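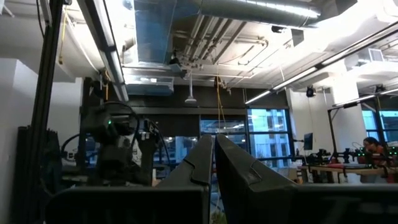

Black post at left, white wall behind it, small green lights.

Agnes Aitken
Thread on why paperback spines fail, what the failure looks like for each kind of glue, and what can be done at home. Most of it comes from the shelf survey at MacRitchie, where we went through 3000 paperbacks between spring and August. Long. Mute as needed.

1/
Terms first. Nearly all mass-market paperbacks are "perfect bound." The folded sections are stacked, the folds are milled off, the exposed edges are roughened, and hot glue is applied to the block. The cover is pressed on while the glue is still open. There is no thread anywhere in it.

2/
The leaf is therefore held only at its edge. The glue film has to grip a strip no wider than the paper is thick, plus whatever it can reach into the roughened notches. Everything below follows from that geometry.

3/
Two main glue families. EVA hot melt is cheap and fast, goes on hot and sets in seconds. PUR (polyurethane reactive) also goes on hot but then cures over hours using moisture from the air and the paper. A third, cold PVA, turns up in short runs and in repair work. More on PVA later.

4/
EVA is fine when new. It is a thermoplastic, so it softens again with heat and stiffens in the cold. As it ages it loses flexibility. A spine that flexed well on the day of purchase can crack straight down the middle twenty years on, with one opening, no abuse required.

5/
PUR film is thinner and much tougher. A PUR book opens flatter because there is less material on the spine resisting you. It doesn't remelt in a hot car. The cost is in the pressroom: the applicator needs more care, cleanup is harder, and the uncured material has to be handled properly.

6/
How to tell them apart without a lab. Look at the head of the spine, end on. A thick, whitish or tan layer, visible from arm's length, is usually EVA. A line so thin you have to tilt the book to find it is usually PUR. "Usually" is doing some work there. Tinted glues exist.

7/
Failure type A: the center crack. The block splits into two halves, each half still intact. Typical of old EVA. The leaves on either side of the split are often well attached, so the film itself broke. This is the easiest one to repair.

8/
Failure type B: leaf shedding. Single leaves come out clean, with little or no glue on the edge. The film is fine and the bond to the paper never formed. Common causes are poor milling, paper dust left in the notches, or coated stock. Repairing one leaf is easy. Expect its neighbors to follow.

9/
Failure type C: cover release. The block is sound and the cover has let go along the spine, sometimes at one end only. People tape this. Please don't. The adhesive on household tape creeps into the paper and stains it, then the carrier falls off and leaves the stain behind.

10/
Grain direction matters more than glue and gets less attention. Paper fibers line up as the sheet is made. In a good book the grain runs parallel to the spine, so when the leaf takes up moisture it grows away from the spine and nothing fights anything.

11/
If the grain runs across, the leaf tries to grow along the glued edge, the glue won't let it, and you get ripples at the gutter. Every humid season works the bond a little more. In the MacRitchie survey the cross-grain books accounted for most of type B.

12/
Quick grain test: take the whole text block and bend it gently, first top to bottom, then side to side. It resists more in one direction. Less resistance when rolled toward the spine means the grain runs with the spine. On a loose leaf you can do the same with your palm and no force at all.

13/
Storage. Upright, supported on both sides, snug enough that nothing leans, slack enough that you can pull a book by its sides. Leaning is slow damage. The block shears against the cover and the spine goes into a parallelogram that never quite comes back.

14/
Flat is fine for a few days. It is also fine long term for large floppy books, if the stack is short and sorted by size with the biggest at the bottom. A small book under a big one takes a dent from it, and the big one sags over the edges. 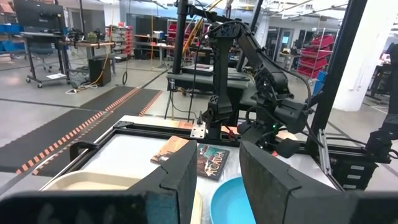

15/
Heat. Attics and car trunks are the worst places a household has. EVA softens, the block slumps under its own weight, and it sets again in the new shape. I had one come in shaped like a ramp. Owner had kept the box beside a water heater.

16/
Humidity. Steady beats ideal. A room that sits a bit too dry all year is kinder to a glued spine than one that swings every day. If you own a hygrometer, watch the spread between high and low for a month before you spend money correcting the average.

17/
Light. Red and orange inks tend to go first on commercial covers, which is why old spines drift toward blue. A bookcase facing a window will show it within a few summers. Cyan and black hold on much longer. UV film helps. A curtain helps more and costs less.

18/
Plants. Fine in the same room. Water them somewhere else. The water damage I get to see is mostly small, local, and at the bottom corner of a shelf.

19/
Repair of type A, the center crack. You need PVA, a narrow brush, waxed paper, a weight, and patience. I use Arnia bookbinding PVA because the film stays soft when dry. Ordinary white glue from the school aisle dries stiffer and will crack next to your repair.

20/
Open the book at the crack and lay it flat. Brush out dust and any loose flakes of old glue. Leave what is still attached. Run a thin line of PVA into the split with the brush, less than you think. Close the book, square it against a table edge, wipe off squeeze-out.

21/
Waxed paper on both sides of the repair, tucked up to the line but not into it. Weight on top. Leave it overnight. Don't check it after an hour. Opening a half-dry PVA joint pulls it into strings, and you then have to clean those out before trying again.

22/
Repair of type B, one loose leaf, is called tipping in. Mask the leaf with scrap paper so only a sliver along the inner edge shows. Brush glue outward, off the edge. Lift the scrap away and set the leaf into the gutter, aligned at the head. 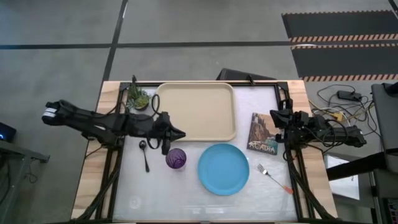
Align at the head first, then check the fore edge. If the leaf sticks out a little at the front, the glue line is too wide or the old film is holding the gutter open. Pull it now while it still slides. Once it grabs, trimming the fore edge is the only fix, and a trimmed leaf always shows.

23/
If more than 3 leaves are loose in the same place, stop tipping in. The bond is gone in that whole section and you will be back every month. Take the cover off and reglue the block, or accept it and tie the book with flat cotton tape.

24/
Regluing the block in outline: cover off, old film off, edges squared and clamped, spine fanned one way and glued, fanned the other way and glued, then square again and left to dry. The double fan puts a trace of PVA on the face of every leaf. It holds very well.

25/
Removing the old film is most of the labor. Gentle heat loosens EVA and it peels off in strips. PUR does not respond to heat in any useful way. You cut it off, and lose a thin slice of paper with it. Check the inner margin before you start. Some printers leave you nothing to spare.

26/
Results from our own small trial, for whatever it is worth. Same title, same printing, 2 groups, double fanned. One with Arnia, one with Plureris, which is a PVA blended for faster setting. Each book opened flat 100 times by hand at the same page.

27/
Arnia: no leaves lost. Plureris: no leaves lost, but the spine felt stiffer and the books wanted to close. For a reading copy I would take the first. For something with a deadline the second is usable. A hundred openings says little about age, so read no further into it than that.

28/
Several people have asked about Trisirine spray, sold for "reviving" old spines. I tried it on discards. It wets out nicely and does make EVA feel more flexible for a few weeks. After that the film was tackier than before and had picked up dust. I would not put it on anything I wanted to keep.

29/
Opening a new paperback: lay it on its spine, ease down a few leaves at the front, then a few at the back, and alternate until you reach the middle. Takes a minute. It spreads the first flex over the whole film. On PUR bindings it makes very little difference. On thick EVA it does.

30/
Shelving question from replies: yes, pull from the sides, with the neighbors pushed back slightly. Hooking a finger over the head of the spine is how the top of the cover tears, and that tear then runs down the hinge.

31/
Another from replies: freezing for insects is a separate subject. Bag the book, seal it, and let it return to room temperature before you open the bag. Cold EVA is brittle, so don't flex the spine straight from the freezer.

32/
Will post the survey table by failure type and decade once the page counts have been checked against the catalog. Corrections on the PUR posts welcome, particularly from anyone who has run a binder.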